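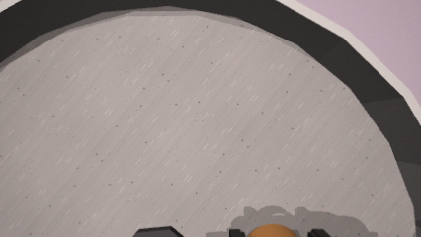
Seasoning a Carbon Steel Pan

Galtmont Community Kitchen asks all members to season a new pan before its first use on the shared stoves. The process takes one evening.

1. Wash the pan in hot water with dish soap to remove the factory wax. Dry it fully over low heat.

2. Rub in a thin coat of oil, then wipe the pan until it looks dry – any excess will turn sticky. 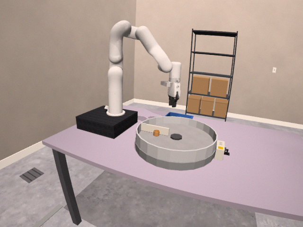

Eduard Mikuš advises members to use less oil than seems right and to wipe a second time with a clean cloth.

3. Heat the pan slowly until light smoke appears. Hold it there for nearly 2 minutes, then let it cool. Repeat until the color is even. Members using an oven should keep it below 300 degrees Celsius.
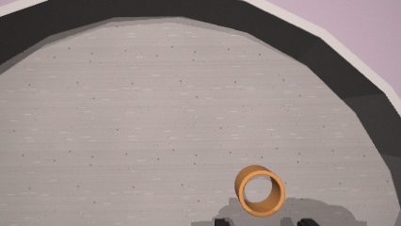
Daily care matters more than the first coat. Rinse the pan while it is still warm, dry it at once, and store it with a cloth inside. Check the surface in good light before cooking. Small dark dots spread over a gray floor, as in the round container shown, are easy to miss at a glance – on a pan, rub such marks with a fingertip, and scrub away any that feel rough.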